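Shelf dates and the pantry log

I have kept a log of every packaged dry good that enters the pantry since February. The log has 928 rows. Each row holds the product, net weight, purchase month, printed date, and the month the package was emptied or thrown out.

The printed date turned out to be the weakest column. Ikus coffee carries a "best by" date only. Noiphan rice flour carries a packing date and leaves the rest to the buyer. Corkau prints both, in a day-month order on some packages and month-day on others, and 161 rows had to be corrected after I noticed. I now enter the month as three letters.

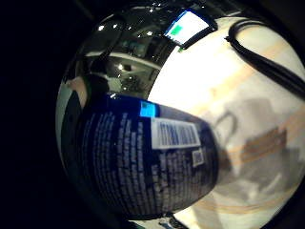

Small print, two labels, one of them a barcode.

Storage temperature matters more than I had allowed for. The upper shelf shares a wall with the oven flue and runs nine degrees Fahrenheit warmer than the floor shelf. Ground coffee and nuts went down to the floor. Salt, sugar and dried beans went up.

The second change was to stop buying by price per pound. A 1,392 gram bag of Mutcombe oats is cheaper by weight than the small one, but I discarded part of it twice, and the discarded part erased the savings. The small bag is now the default entry.

Next I want to split the log by shelf and add an opened date. The spreadsheet formula for remaining days fails on blank cells, so that gets fixed first.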